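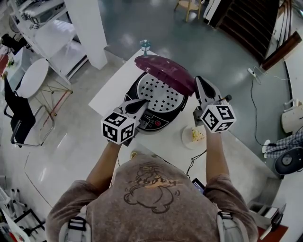

To: the Zurnside shop list
Subject: Re: Re: gripper jaws slipping on shiny stuff

Archana Bansal wrote:
> Are you still running the bare printed jaws on the handhelds? Mine
> skate right off anything glossy. Also my marker cubes keep losing
> tracking as soon as I tilt my wrist past a certain point and I can't
> tell if it's the cubes or the Semwal script. What are you testing on
> these days? I'm bored to death of stacking cups.

Hi Archana (and everybody),

Rice cooker! I've been on the rice cooker since Sunday and I'm kind of obsessed with it. Open the lid, steamer tray in, steamer tray out, close the lid. Sounds like nothing, but the lid is glossy as a bowling ball and the tray is all little holes, so you get the slippery problem and the catch-your-tip-in-something problem in one go. Left hand steadies the near edge, right hand goes for the end of the lid. I keep wanting to swap them and it never goes well.

On the jaws: no, I gave up on bare print. I glued a strip of thin silicone baking mat inside each one and it's night and day. Scuff the plastic first or it peels (ask me how I know). The pointed tips I left alone, they're handy for getting under a rim.

The cubes: I had the same dropouts and for me it was two separate things. One cube was on a bit crooked, maybe a hair, but the script hates that. The other was glare. My table is white, the cubes are white, and with the big lights on the borders just wash out. Matte paper for the markers helped a lot. Then I re-did the calibration and went from losing 717 frames in a session to 351, same moves, same lights. Still too many, but I'll take it!

If you're on the old Semwal branch, check the cube offset in the config. It's per hand now, and if you only fill in one it quietly uses it for both. That ate my entire evening.

Battery: I wear everything in the backpack and the straps start to bug me after over 2 hours, so I've gone to short sessions with coffee in between. If anyone has a lighter pack than the Ratell one I'd love to hear about it. Also please somebody tell me how you route your cable, mine curls right down past my right elbow and I hook it about once a run.

Next up is getting the tray out without tipping it. Skerkholm folks, you said you had a softer spring for the trigger, can you post the size? I can bring the silicone scraps next time if anyone wants to try them, I have most of a mat left.

Back to the lid.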